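Walking tour notes for May

The Old Harbor audio walk is back on the schedule after the winter break, with a new route and a later finish. Tours start at the Grelta ferry landing at 10 a.m. and 4 p.m. The 4 p.m. walk fills first, so book that one early if you have a group.

The route is a little longer than last year's. From the landing it follows the seawall to the fish market, goes up the Bundano steps, and comes out by the rope works. There are 129 steps and a handrail on the left side going up. Guests who would like to skip them can take the street tram one stop and meet the group at the top. The tram fare is not part of the ticket.

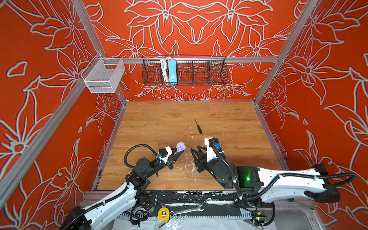
Orange panels with white-outlined lily-like flowers.

Groups are capped at 24. We tried larger groups in the fall and people at the back kept missing the turn at the market. Private groups can still ask for a second guide, and we need a week's notice for that.

Every guest gets a receiver and a single-ear earpiece at check-in. You are welcome to use your own wired headphones. Wireless earbuds will not pair with our receivers -- we get this question nearly every day -- so please keep them in your bag or pocket until the tour is over. 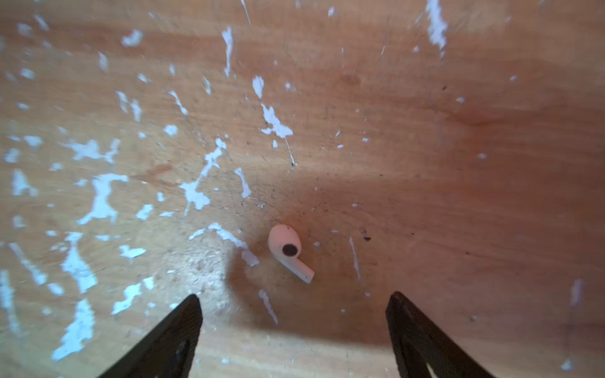 Receivers come back to the desk at the end, or to your guide if the desk has closed. The afternoon walk now finishes on Yatsenko Street instead of back at the landing. From there it is a short downhill walk to the ferry, and the last boat leaves at 7:15 p.m. Guests staying in the upper town will find this a much better place to end.

The stop at the rope works has changed too. We now go inside for about 46 minutes, which covers the long shed and the upstairs sorting room. The floor is uneven in the shed. Strollers can be left at the front door. Photos are fine everywhere except the office.
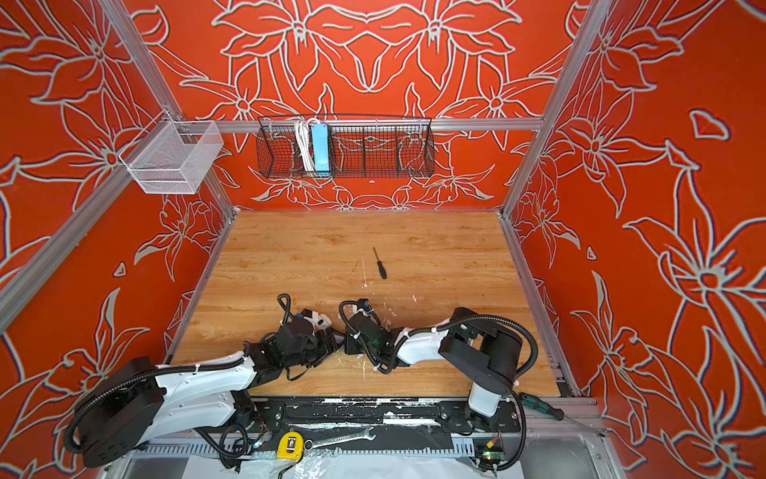

Large blossoms and smaller flowers on red-orange.

Drumo Bakery is still our halfway stop. Coffee is included, pastries are extra, and they take cards now. Tell us about food allergies when you book and we will pass the note along.

We have printed 500 copies of the new route map. They are free at the landing and at the bakery counter -- one per party, please. The old map shows the steps closed and should be thrown out.

In light rain we walk as planned. If the wind shuts the seawall, we go by way of the market road and the tour runs a bit shorter. Tickets can be moved to another day up to noon the day before.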